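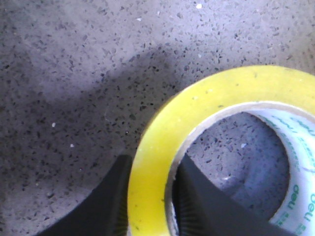 What does the grasp-point refinement in Tondthorpe do that a plain imitation policy doesn't?

It adds a second, slower look before the fingers close. The base policy proposes a grasp from the wrist view, and a small scoring head re-ranks nearby candidates using that same view. If the top candidate beats the original by enough margin, the arm shifts over and tries that one. The base policy never gets retrained.

Tondthorpe: wrist-view grasp refinement for ring-shaped objects

Code, weights and data card. Maintained by Naima El Khatib and Valentin Chiriac.

Why rings

Rolls of tape, mugs without handles, bangles, pipe offcuts. We love these things because they have two very different good grasps: across the whole outside, or over the wall with one finger in the hole. A policy trained on both tends to average them and land somewhere useless, usually with a fingertip on top of the rim. Re-ranking picks a side and commits, and it has been really fun to watch that come together!

What's in the release

The demonstration set has 1000 teleoperated episodes, all with a two-finger parallel gripper. Wrist video, joint states and gripper width are stored per step. Episodes stop when the operator lifts the object clear or gives up, and both kinds are kept (see the "outcome" field). The scoring head was trained on the wrist frames alone.

The evaluation set is separate: 60 trials with the base policy and 60 with refinement switched on, using the same start poses for both. Per-trial logs are in the eval folder, including the ones that embarrassed us.

Results so far

The clearest gain is on wall grasps of thick rolls, where the base policy likes to stop short of the hole. Thin bangles barely change. Shiny objects are mixed, and Rania Sqalli has a theory involving highlights on the rim that she is testing now. If you have a good way to measure that, please open an issue, we'd be thrilled.

Running it

Set up the environment from the lock file, then point the config at your own base policy. Anything that outputs a gripper pose in the wrist camera's coordinates will work. The candidate count defaults to 10. Raising it slows things down and hasn't helped us, though we only tried it on one arm.

The margin setting matters more than you'd think. Too low and the arm dithers between two grasps, too high and you're back to the base policy. Start with the default and move it in small steps.

Known problems

Speckled tabletops cost us a lot of time. An early version scored dark flecks as tiny holes and aimed for them with great confidence. Malou Juhl fixed most of it in March with a local contrast step, which you can turn off on plain surfaces.

Finger shadows over the opening still lower the scores of good wall grasps.

The head assumes the object lies flat. Rolls standing on edge are out of scope for this version.

Changes

04/07/2026: eval logs added, config names cleaned up, old Bosach loader removed.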